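Kitchen Tips: Getting Decent Work out of the Idoda Two-Arm Kit

By Magnus Kerr
10th August
6 min read
Print this page | E-mail to a friend

I've had the Idoda on the side table for a good stretch now, and my inbox is full of people asking if two robot arms are any use for pantry jobs. Short version: they can be, if you set the table up for them and stop expecting them to tidy like your grandmother. I'm renting mine from the Geluslow people in Strachan at $309 a month (you can also buy it outright for $1,591 without the arms' side walls, which I'll get to). What follows is what I've picked up, in no particular order, with the grumbles left in.

Start with bags and wrappers, because that's where I wasted the most time. The arms are much happier with something that has a bit of body to it. A flat, empty wrapper slides about and the fingers just pat at it. Scrunch it up first, or leave something in the bottom, and there's a lump to grab. I also keep a small lined bin at the back corner of the table, well inside the reach of the arm on that side. If it's too close to the front the elbows find it, and then you're picking up the bin as well as the trash.

Pull the liner well down over the rim, by the way. A liner that's standing up straight gets caught by the wrist on the way past. Mine still billows a bit no matter what I do!
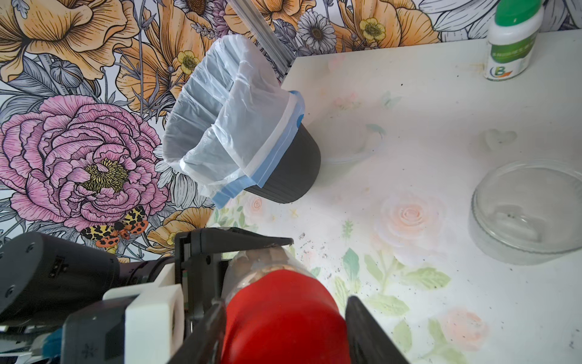

Can you leave it running while you go and do something else?
You can for putting things in the bin and moving light items around, but stay in the room for anything with a lid or with food in it.

Now jars, which is what most of you wrote in about. The trick is to have one arm hold the jar and the other work on the lid, and to let them do it up in the air. I know, it made me nervous too. I kept trying to teach it to leave the jar on the table, the way I'd do it myself, and the jar just turned round and round with the lid. Gavin Baxter, who set mine up, told me to quit fighting it and let the left arm pick the jar up and tip it over toward the right one. Much better grip on both ends.

Use plastic jars. Please. I don't care how careful you are. A wide, light one with a lid that has a bit of an edge is perfect, and a clear one saves you guessing how full it is. Don't fill it to the top either, at least until you trust the thing, as a half-full jar of chickpeas is a lot less to sweep up than a full one (ask me about December).

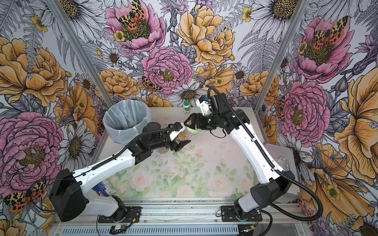

The other thing with jars is how hard you did the lid up last time. If you closed it by hand with a good strong twist, the arms will struggle, and you'll hear the motors grumbling about it. I do mine up until they just stop and then leave them alone. There's a grip setting in the Grukodus app, which is the software that comes with the kit, and I'd nudge it up one notch at a time. I went straight to the top on my first evening and squashed a perfectly good tub.

Refills are harder. You've got a soft bag, loose food, and an opening to aim for, and every one of those can go wrong. I open the bag myself with scissors, a nice wide cut straight across, and I roll the top down once so there's a cuff for the fingers. Snacks with a round shape pour best. Flour is a no from me, and so is anything dusty, unless you enjoy wiping cable covers with a toothbrush.

Keep the second arm close to the first when it's a bag job. If it has to come over from the far side, the bag has started to swing by then and it never quite catches up. I set both arms to meet over the middle of the table and park anything tall against the back wall. I also don't move the lid far. Lids wander off under a wrist and then you spend ages looking for them.

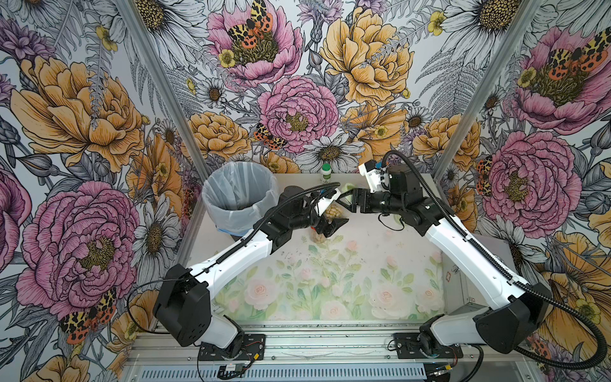 I'd practice on dried pasta or old cereal before you trust it with the good cashews. I did more than 100 dry runs with the same bag, and yes, I was sick of it by the end, but it's also how I learned that the cuff matters. If the arms seem to be getting worse as the evening goes on, stop and re-home them from the app. It takes a minute and it fixed most of my afternoon wobbles.

A word about the table covering. I like a pretty one and I've stuck with roses, but pale is the important part. Crumbs and specks show up right away on a pale top, and so do dropped bits that would otherwise end up under an arm. Wipe it between jobs if you can be bothered (I often can't, as you can tell). Small round bottles are a nuisance to keep upright, so I've given up and let the vitamins lie on their side if that's how they land. The grippers pick them up that way just as well, as long as the cap isn't pointing straight at the fingers. Flat lids are a different matter. Put them rim up and out in the open, with room for a finger on both sides.
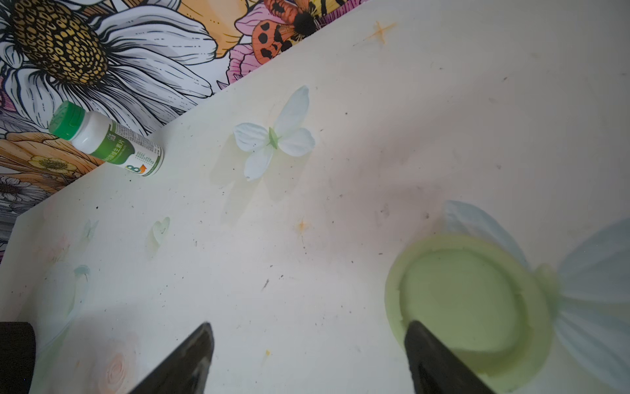

Before you rent or buy

Measure first. The whole kit weighs 71 pounds in the box and it wants a table that doesn't rock, with space at the sides for the elbows. The cables loop out wider than you'd think from the brochure.

The side walls are extra if you buy, and included if you rent. Get them. They stop things rolling onto the floor, and you can paper them with whatever you like. Big loud flowers haven't bothered mine.

Ask for the home setup visit. The Strachan shop does it for renters in town, and it saved me a weekend of swearing at bolts.

My own verdict so far is that I'll keep renting to the end of the year and then see. It's slow, and I can still fill a jar faster by hand. But on days when my wrists are bad I'm very glad to have something else wrestling with the lids, and I'd pay for that alone. Next time I'll do cleaning the finger pads, so send me your methods if you've got one that doesn't involve vinegar.

Print this page | E-mail to a friend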